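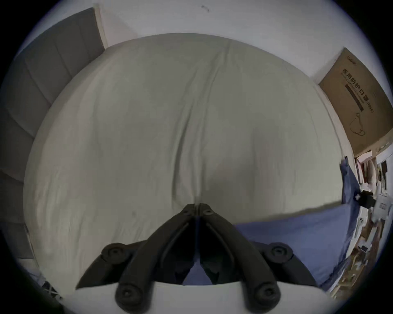 How many tries at one chore does a learning system need before it's any use?

Depends on the chore, but Perkwood are aiming for 400 good ones per chore, and they bin plenty on the way.

Perkwood visit notes
Thursday, by Tumelo Sibiya

Got there at 10, parking awful. Signed in, badge, coffee from a machine that wanted coins. Refilwe Magagula runs the collecting side and walked us through it fast.

Bedding is the job this month. Straighten the sheet, pull the blanket up, fold it back. All done by people with the hand-held grippers, camera on the tool, no robot arm anywhere near it. Fisheye view, so the bed comes out like a big dome on the screen. Takes some getting used to. Blue blanket on a pale gray sheet is apparently easy going, white on white is where the labelling gets slow.

Rooms are left as lived in, boxes and papers and all. Ieuan Jenkins asked wether that confuses the model. Refilwe says they want it, tidy rooms taught it nothing about other peoples bedrooms.

Total so far for bedding: 438 recorded, 2 collectors. Didn't get the number kept, must email. I had a go. Jaws are stiffer than they look and my wrist hurt by lunch.

Gert Le Roux wants the same set up for towels at Tokon. Need a price first.

Last updated: January

Contact Tumelo Sibiya | Copyright Grasia | Back to top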